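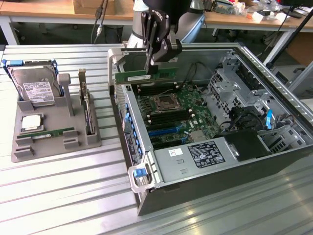 Tower on its side, panel off. Memory module above the board, socket bare.

Search notebook
Search

Tue 20 March
Bench notes, Drovel batch, tower refit

Started on the first of the Drovel towers. These came out of the Vurville office in February and have been on the rack since. The plan is the same for the whole batch: strip to the board, test the memory separately, refit with a matched set, fit a processor from the pulled stock, install the image, send to Tenemcombe.

Order of work matters on this case. The opening over the board is good with the panel off, but the cable bundle loops across the upper part of the interior and drops back over the board if it is left alone. Tie it toward the rear before touching the memory slots. I used a reusable strap. Do not use a zip tie; the bundle has to come forward again when the cooler goes on.

Socket. Retention frame is closed with no processor under it. Checked the contacts under the magnifier at 10x before doing anything else. No bent contacts found. Blew the socket out with the hand bulb, closed the frame again and left it closed for the rest of the memory work. The processor goes in last on this batch. Ynyr Price prefers it first and wrote the earlier procedure that way. I changed the order after the January unit, when a dropped screw went straight into an open socket. The sheet on the wall still shows the old order and needs replacing.

Memory. Procedure as used today:

1. Supply disconnected, power button held for 10 seconds.
2. Wrist strap clipped to bare chassis metal, not to a painted part.
3. Latches opened on the slot to be filled.
4. Notch checked against the key in the slot before the module goes down.
5. Module lowered level, then pressed at both ends together until the latches close.
6. Label text copied to the batch sheet before seating. It can't be read once the neighboring slot is full.

Step 6 was missed on two units last month and the modules had to come out again. Please write the label down first.

Slot order: fill the slot farthest from the socket only when the nearer ones are in. The board will start with a single module in the wrong place, but it logs a warning at every boot and Tenemcombe sends those back.

Expansion slot. The long blue one gets nothing on this batch. Blanking plates stay in at the rear, and the blue tabs should be pressed home before the panel goes back. A tab left up will foul the panel.

Power supply. Staying with the original if it passes. Load test on the Sisodia tester, limit 220 W, hold 10 minutes. Copy the details from the label onto the sheet while the case is still on its side; it is awkward to read with the tower upright.

Drive cage. Not touched today. Drives for the batch are in the gray cabinet, second shelf. Check the routing behind the cage before fitting, as a cable pinched there is hard to find later.

To do
- Replace the wall sheet with the new order (processor last).
- More thermal paste. One syringe left, part used.
- Ask Vurville whether they want the asset tags returned or destroyed.
- Batch sheet: add a column for fan hours. Anything over 1,000 gets a new fan.

Box 58 is reserved for failed modules from this batch. Do not put untested ones in it.

2 comments
Share 0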